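Clirno FAQ

Does Clirno need an account?
No. Guest progress is stored in the browser and is lost when site data is cleared. To keep a save, register before clearing anything. Guest saves are deleted after 30 days without play. 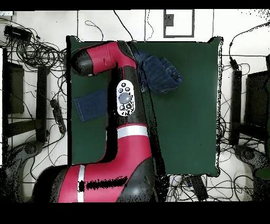
How do I unlock the Hovstead map?
Finish level 18 with at least 4 stars left in the bank. Stars spent in the shop do not count toward the total. If the map stays locked, reload the page once.

Why does the shift timer run while the game is paused?
The timer stops only when the pause menu is open. Switching tabs does not open it.
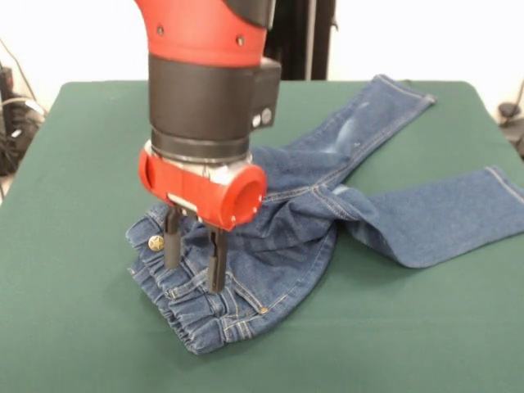 On touch screens the menu opens with a two-finger tap. The timer then resumes after a short countdown, and orders placed during the countdown are ignored.

Can I play the Tzavaras levels offline?
Yes, once they have loaded fully. Scores are sent the next time the game connects. Offline scores do not enter the weekly table.

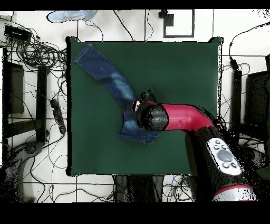
Anastasia Petridis writes that her offline scores went missing after the July update. Those scores were held under the old save format. Open Settings, choose Save Data, then Convert. Conversion works one time per save and cannot be undone.

How many save slots are there?
Six. Each slot holds its own map progress, but shop items are shared between slots.

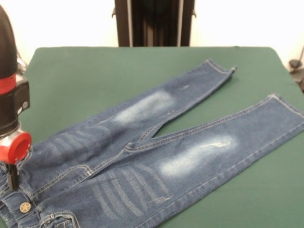 Deleting a slot does not remove shared items. The Stalach skin pack is the exception and must be claimed again from the mailbox in each new slot.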